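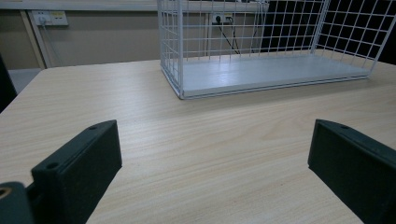

Plateau de table en bois clair, au fil horizontal.

Séance 4 - Les jeux d'assemblage et le vocabulaire de l'espace (3 à 6 ans)
Formation « Jouet et apprentissages », groupe de Caroline Mugo

La dernière fois, nous avions laissé de côté la question du puzzle, et c'est dommage, parce que c'est un des jouets les plus riches que je connaisse ! On croit qu'un enfant y apprend à reconnaître des formes. Il y apprend aussi à parler : « dessus », « à l'envers », « il manque le coin », « tourne-la ».

1. Encastrement et assemblage
L'encastrement propose un seul logement par pièce. L'assemblage demande de relier les pièces entre elles, sans contour creusé pour guider la main. Entre les deux, il y a un vrai saut, et beaucoup d'enfants aiment faire des allers-retours (laissez-les revenir à l'encastrement, ils y prennent un plaisir fou).

2. Combien de pièces ?
Le chiffre imprimé sur la boîte trompe souvent. Un puzzle de 16 pièces avec un grand ciel uni peut résister plus longtemps qu'un 60 pièces très contrasté. Regardez d'abord les couleurs, la taille des pièces, la netteté des contours. Le 100 pièces peut attendre, sauf pour un enfant qui le réclame.

3. Le rôle de l'adulte
Nantana Bunnag distingue trois façons d'intervenir : nommer, questionner, montrer. Je garde surtout la deuxième. « Tu cherches quoi ? » suffit très souvent à relancer le jeu - et la réponse est parfois merveilleuse. On évite de poser soi-même la dernière pièce !

4. À observer en stage
Choisissez un enfant et un seul puzzle. Notez les mots de position qu'il emploie, ses gestes de rotation, le moment où il demande de l'aide. Dix minutes suffisent. Écrivez ses phrases telles quelles, avec les hésitations.

À lire : le chapitre de Ruth Cárdenas sur la rotation mentale, en particulier le passage sur les pièces de bord.
Fiches d'observation à rendre lundi 6 août, en salle Paltance.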